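Table clearing robots at our place, anyone else?

gronier_nights
Posted Monday, 07:40
We do the residents' dining rooms at Jurkow, 9 of us on the rota. From March the clearing is going to machines and were meant to be "supervisors". Same pay. Anyone been through it?

tilly_b
Yes, at Prakholm. Less lifting, my back's better for it. But you spend the shift on a tablet saying yes thats a cup, no thats not rubbish. Dull.

R. Kostiuk
I'm on the setup side so shout at me if you like. Ours ran 3,000 clears in simulation before it touched a real plate. The staff wrote the rules for what goes where - that bit has to be you lot, the engineers didn't know half of it.

tilly_b
Were they paid extra for writing the rules Radymyr? We weren't.

R. Kostiuk
No. Fair point. Should of been.

oldmop
Supervisors my foot. Yurchenko said the same to us, then two posts went when people left and weren't filled. Get the numbers in writing.

gronier_nights
Will do. What do the sim rooms look like? Our manager says "just like yours" and I doubt it.

R. Kostiuk
One of the dining rooms, we have 100 layouts:
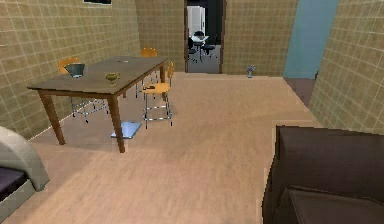

Simulated dining room: bowl and cup on the table, flat item on the floor by the leg.

Bowl and cup are easy. Floor item is where staff argued - pick up or leave alone?

oldmop
Leave it and ask. Could be someones laptop.

tilly_b
Disagree, it's a trip hazard. Pick it up, put it on the table, then ask.

gronier_nights
Tidier than ours ever is. Asking about the rule writing pay at the meeting, ta all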